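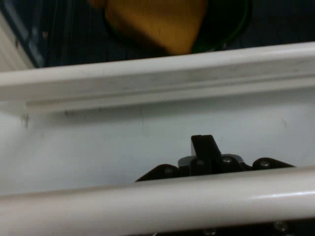
August, 6 in the morning

Awake before the garbage truck, which gives me time to be angry about the letter again. Esgate want $141 for "cosmetic wear to white surfaces, kitchen," and they want it now, with five months still to go on the lease, as a sort of appetizer. The woman who did the inspection spent four minutes in the whole apartment and three of them on the phone to someone called Dad. Still, she found the scuffs. I have lived with the scuffs so long that I had stopped seeing them, in the same way I've stopped seeing the light fixture with the moth in it.

So I looked. I made coffee, got down to eye level with the white panel, and looked at it the way you look at your own teeth under a bathroom light. It's bad. The rounded edge along the top is a bit shiny and has gray streaks all the way along, from hips and belt buckles and shopping bags. Under that there's the groove, about which more later. Then the flat part, which is supposed to be white and has settled for something nearer to oatmeal with the oats taken out. Smudges. A few thin scratches going up and down. And on the left, just under the ledge, a little dark mark that could be a nick or could be a crumb, and I stood there with my coffee unwilling to find out, because a crumb is free and a nick is part of $141.

I went back to bed.

Later, ten-ish

Not a crumb. Or a crumb with a very strong sense of home. I used a fingernail, then a damp fingernail, then the edge of my library card, and it's still there. Kenna says to leave it alone, that one mark is a feature and if I keep going it'll be a hole. Kenna also says the letter is a try-on and that her brother got one just like it and put it in the recycling. Her brother now lives with her mother, so I don't know that I'd call him a precedent.

She did come over, though, and she brought things. I'll list them, since I'm supposed to be keeping track of what I spend and borrow:

one bottle of Firkus, the cream kind, half full, lid missing, sandwich wrap and a rubber band where the lid should be
a toothbrush that she swears has only ever done grout
baking soda
a lemon, for reasons she didn't go into
a pair of rubber gloves, both left hands

We began with the top edge because it's the part people touch. Firkus smells like a dentist's waiting room on vacation. You put a little on a cloth, rub in small circles, wait, wipe, and then stand back with your head on one side and ask each other if it looks any different. It looked wet. We gave it a few minutes and asked again. Kenna thought the middle was better. I thought the middle was shinier, and we had quite a sharp exchange over whether those are the same thing.

The trouble with cleaning one stretch of anything white is that you've then made a control group. I had a clean patch the size of a paperback and everything on both sides of it suddenly looked like the wall of a bus station. Before, it was all one color and the color was "kitchen." Now it's evidence. If Esgate came back this minute they'd charge me double.

Noon

The groove. I don't know who designs these. There's a bar, there's a panel, and between the two somebody has put a long thin slot, just deep enough to hold onto whatever falls down the front and just too narrow for a finger with a cloth on it. Somewhere there must be a person who has a groove like that at home and thinks it looks crisp. I hope they also have toast.

The toothbrush goes in if you hold it at an angle. Kenna did the right half and I did the left. What comes out is gray, with a texture I'd describe as felt, and I'm not going to describe it any more than that in case I read this back over a meal. I offered her lunch at this point. She said maybe in a while.

We had the radio on. Some man was explaining that young people don't know how to rest. I'm forty-three, so I don't think he meant me, but I took it to heart and sat on the floor.

What I found out from the floor: the dark blue up above is filthy too. I've always liked the navy because it doesn't show anything, which I see now is what's wrong with it. Get the light coming across sideways and there are streaks up and down, very fine, like someone's combed it. Kenna said they could be part of the finish. I said I'd love for them to be part of the finish. We agreed to put them down as part of the finish, and I'm recording the decision here in case either of us weakens.

Two-ish

Mohsin came by for his drill and stayed to have opinions. He has painted houses for a living and so he doesn't clean things, he assesses them. He ran his thumb along the edge. He breathed out through his nose. He told us we were taking the shine off with the cream, that we'd want warm water and a drop of dish soap and nothing else, and that the scratches were scratches and no product on God's earth would wipe away a scratch, because there's no dirt there to wipe, there's just less panel.

I said that was bleak.

He said it was $141 of bleak, or I could write back and ask them for the move-in photos. It seems you can do that. It seems there's a whole sheet they're meant to give you, with the marks that were there already, and you both sign it, and then everybody knows which scuffs are whose. I remember no sheet. I remember a man who smelled of mint, keys in an envelope, and being told the heating was "intuitive."

Mohsin then ate the lunch Kenna hadn't wanted. He left without the drill.

Four

Moved on to the matter of the yellow thing. I'd put it off all day. It sits in the round thing with the green rim, up there on the blue, soft and slumped, and it's been there long enough that visitors have started to treat it as an ornament. Skye once asked me where I'd got it. Mustard at the top, going to a real orange-gold farther down, and I couldn't tell you if it was sold to me that way or if that's something the two of us have been through together.

Kenna's position is that you throw a thing like that out every couple of weeks. Mine is that I will when it's finished. She asked how I'd know. I said it would be a feeling.

We looked at it for a bit. I think she'd have had it in the trash if I'd turned my back, so I didn't turn my back, and I carried on wiping the same foot of white edge with my face toward the room like a man guarding a bank. In the end we made a deal. The yellow thing gets to stay until the end of August, the green-rimmed thing gets a proper wash, and she takes her lemon home.

She forgot the lemon.

Six

Mohsin's warm water works. I hate to write it down. Warm water, a drop of dish soap, an old T-shirt from the Uvent fun run (I didn't run; they gave them to anyone standing near the table), long strokes in place of little circles, then dry straight away with the other half of the shirt. Most of the smudging on the flat part has gone or has spread itself so evenly that it counts as a tint. The gray on the top edge has faded in places. The streaks that are left are the deep ones, and I know some of them personally. That long one toward the end is from the night I tried to get the bookcase past on my own, with Skye on speakerphone telling me to pivot.

The dark mark is where it was. I've tried soap on it and I've tried ignoring it. I gave it one more go with the toothbrush and now it's a dark mark with a very clean border, like something in a museum.

Quarter to nine

Wrote to Esgate. First draft had the word "grotesque" in it twice. Second draft was so polite that I'd more or less thanked them for the letter and asked if $141 was enough. Read the third one over the phone to Skye, who used to work at the Tennant office and knows how these people talk, and she made me cut it to three lines:

I've received your letter about the white surfaces in the kitchen. Please send me the signed condition sheet and the photos from the day I moved in. I'll be happy to discuss the charge when I've seen them.

"Happy" was hers. I wanted "available." She said happy frightens them.

It's sent. My hands smell of dentist and lemon, since I did cut the lemon in the end, to have something to show for it, and then had no use for a cut lemon. Both gloves are drying over the faucet with their thumbs pointing the same way. The clean patch from this morning has more or less joined up with the rest, and with only the little lamp on, from the doorway, holding a drink, I'd say the whole front looks pretty decent.

Things still to do: tops of the cupboards, Mohsin's drill back to Mohsin, lid for Kenna's Firkus if they sell just the lid. Find out what the moth is about.

Ten past 11

Got up for water and had another try at the mark. Used the library card again. Card's got a bend in it now.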